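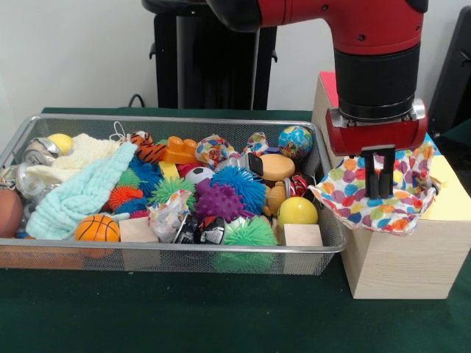
Diary > Zalis planner > 22/08/2026

The cloth, again

I gave the whole day to the grasp ranking. The spotted cloth is what I use to judge it, and yesterday the planner held it for a good grasp and then refused to plan over the wooden box. The cause was small and a little shameful. I attach the grasped object to the arm as a rigid shape, and a hanging cloth has no rigid shape, so the collision check saw a contact with the box and stopped. Now soft objects get a flag, and the check ignores contact below the fingers. I set the limit at 89 mm. I do not love this number, but it works in replay.

I ran the replay on 3057 saved grasps. Planning time is now nearly 300 ms, which I can accept. 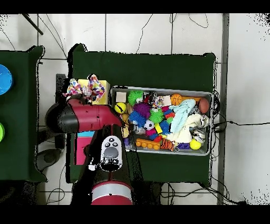

Head view

The segmentation is still weak in the crowded tray. Where a blue spiky ball touches a purple one, the mask often joins them, and then the grasp centre falls in the gap. I tried the depth edges from the Drenevov branch and the masks became cleaner, but the light blue cloth was divided into 2 objects. I must think if this is worse.

The arm also hides part of the table from this view, so the planner should keep the old map there and not clear it. I wrote this in the notes for Prudolden. The merge must be ready before November.

Tomorrow: unit test for the soft flag, then rename the config file.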